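**Fleltatel, segundo trimestre**

El comunicado salió a las 7:00 con el texto aprobado: beneficio por acción, deuda neta, previsión sin cambios. La responsable de relaciones con inversores de Fleltatel comprobó el hash del PDF, verificó la hora en el servidor y abrió el panel de menciones. El umbral de alerta estaba fijado en 200 por hora. A las 7:09 el contador marcaba 1,510.

Filtró por origen. Casi todo el volumen procedía de dos cuentas: la de Prallton, firma de análisis con sede en Stullgate, y otra llamada Hà, sin biografía ni historial anterior a agosto. Las dos citaban la nota 9 de los estados financieros.

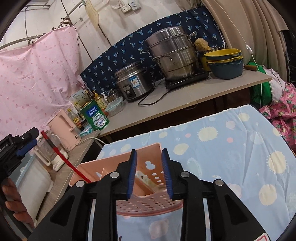
La nota 9 trataba de provisiones. En la versión publicada ocupaba dos párrafos. En la captura difundida por Hà ocupaba tres, y el tercero reconocía un litigio por la venta de una filial. Ella recordaba ese párrafo. Lo había eliminado el departamento jurídico en el borrador 2, con un comentario al margen: «no material».

Solicitó el registro de accesos. El borrador 2 se había abierto una sola vez fuera de la red, a las 23:40, con credenciales válidas. Eran las suyas.

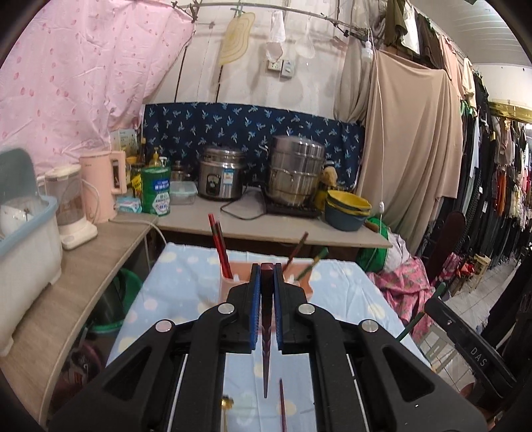
El protocolo exigía notificar cualquier acceso anómalo en un plazo de dos horas. Redactó el aviso en la mesa del comedor, con el portátil sobre el mantel azul claro de lunares, y apartó el recipiente de los palillos para dejar sitio al segundo teléfono. En el campo «origen» escribió «desconocido». Lo borró. A las 23:40 de la víspera había reenviado el borrador a su dirección personal para releerlo sin conexión, práctica prohibida por el apartado 4 del manual que ella misma firmaba.

Hà publicó de nuevo a las 7:31: «¿Confirmará la compañía el tercer párrafo?». Prallton lo reenvió con un gráfico.

La respuesta estándar constaba de una línea: Fleltatel no comenta rumores de mercado. La cargó en el programador, asignó las 7:45 y se quedó mirando el botón. Después la canceló, completó el campo con su nombre de usuario y envió el aviso a cumplimiento normativo.

El acuse de recibo llegó a las 7:46. Lo firmaba el sistema.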